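A garra que se aprende com a mão

Em Vestthorpe, o braço robótico pode esperar. Lilla Boros e Gert Molefe passaram março comparando duas garras manuais, a Trumurar e a Munutgate, e quem entra na oficina acaba com uma delas na mão em menos de 5 minutos. Eu também, claro!

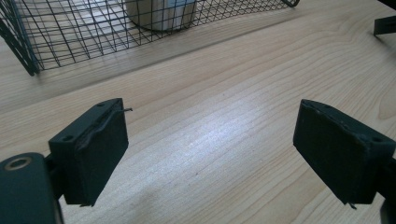 A diferença aparece logo no pulso. A Munutgate fecha macio e perdoa a mão torta; a Trumurar, 400 gramas mais leve, responde a qualquer tremor (e como eu tremo). Foram mais de 824 tentativas de pegar e soltar, anotadas por Lilla num caderno de capa mole, com direito a xingamentos em húngaro.

Gert se preocupa com as almofadas dos dedos. Quer saber quanto desgaste a borda aguenta até uma peça fina começar a escorregar, e trocou o par na tentativa 201.

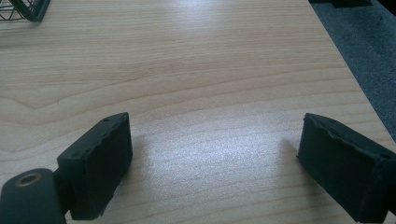 Dedos abertos sobre o tampo claro, com nada entre as almofadas.

O reflexo da luz na mesa foi outra discussão boa. Lilla queria uma superfície fosca; Gert insistiu em manter o brilho, que é o que a câmera vai encontrar numa cozinha de verdade. Ganhou Gert, por enquanto.
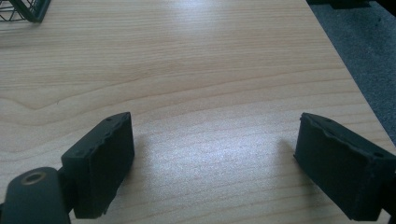
As duas almofadas pretas e, à esquerda, o anel dourado no suporte.

Em abril chega a vez do controlador Tóth, e já pedi para voltar.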